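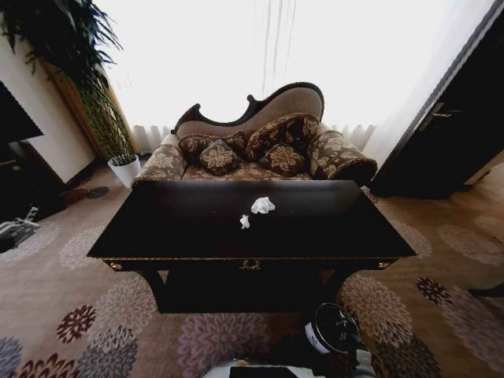
Onmont library to close for heating work

The Onmont branch library will shut for 19 days in November while its old boiler is taken out and a new heating system goes in.

Branch manager Enikő Boros said the boiler had failed 4 times last winter, and parts for it were getting hard to find. Staff had been running portable heaters in the children's area on the coldest mornings.

"We kept patching it up, but the last repair bill was the one that settled it," she said.

Books due during the closure will be renewed automatically, and no fines will be charged. The after-hours return chute will be locked, so borrowers who want to bring items back should take them to the Birnico branch -- it will stay open until 8 pm on weeknights. 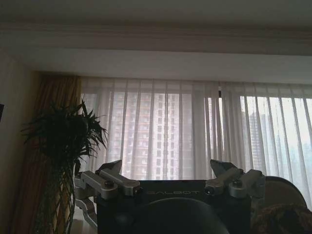 Holds will also be sent to Birnico unless the borrower asks for them to be kept. The home delivery service, which has 83 members, will run as normal.

Local heating firm Cornent won the job. Its site supervisor, Arnulfo Llanos, said the noisiest work would be done between 9 am and 3 pm, and one lane of the car park would be fenced off for deliveries.

The Saturday-style story time has been moved to the hall on Rivadeneyra Street, starting at 10.30 am. The hall holds 89 people and parents do not need to book. Prams can be left in the side entrance.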